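Soundcheck at the Csonka

The house at the Csonka seated 700. Annick Lévesque had sold 496, with the upper circle closed and a curtain drawn across it to shorten the echo.
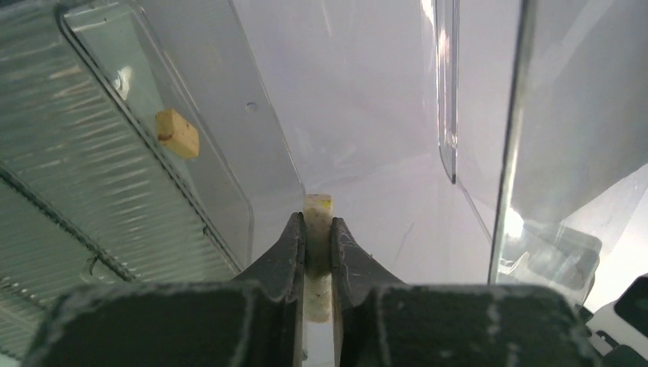
A speckled off-white block held upright between two gripper fingers.

Kastriot Hoxha arrived at four for the line check. He tapped the vocal microphone, said his own name twice and asked for less in the left monitor. Sorin Vlachou took it down three decibels at the desk.

"Are you doing the Baltel material?" Annick asked from row F.

"It's in the running order."

"Their solicitor rang again."

The Baltel material ran to nine minutes. It concerned an awards dinner in September at which Kastriot, hired to host, had been pulled off the stage by the company's sales director. A recording existed. The sound was poor until the point where the lectern went over.

"Which version?" said Sorin. He had two cue sheets. On the first, the lights dropped to 40 per cent after the word "lectern". On the second there was no such cue.

Kastriot read both, standing. The first version had got its laugh in every town since Clutetska. In the second he said what he had said to the man beforehand, with the microphone covered, and it had never been tried in front of anyone.

"How long is the second?"

"You timed it at six. I've allowed seven."

"Then the interval moves."

"The interval can move," said Annick. "The bar needs telling by five."

He asked for the level back in the left monitor. Sorin restored it, marked the fader with tape and waited. Kastriot folded the first sheet into his jacket and handed back the other.

"From the top," he said. "No lights on lectern."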